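Curso de Economía Doméstica y Consumo
Unidad 4: El coste de uso de los aparatos pequeños
Profesor: Wafula Temba

Cuando compramos un aparato, miramos casi siempre el precio de la etiqueta. En esta unidad estudiamos el coste de uso, es decir, lo que se paga durante los años en que el aparato trabaja en la casa.

La potencia se expresa en vatios y la energía consumida en kilovatios hora. Para pasar de una a otra, se multiplica la potencia por las horas de uso y se divide entre 1000. Un aparato de 200 vatios que funciona 62 horas consume 12,4 kWh.

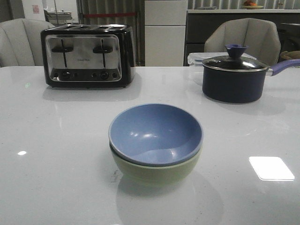 El segundo concepto es el uso real. En la encuesta que hizo Melur Ngau en el barrio de Jandville, con 246 hogares, muchas familias declararon un uso diario que después no coincidía con su cuaderno de anotaciones. Por este motivo pedimos llevar el cuaderno durante todo el mes de febrero.

Ejercicio para la próxima clase
Elegir dos aparatos de la cocina, anotar su potencia y calcular el consumo mensual de cada uno. El precio del kWh se toma de la última factura. Escribir las unidades en cada paso.

Lectura: apuntes de Osman, capítulo segundo.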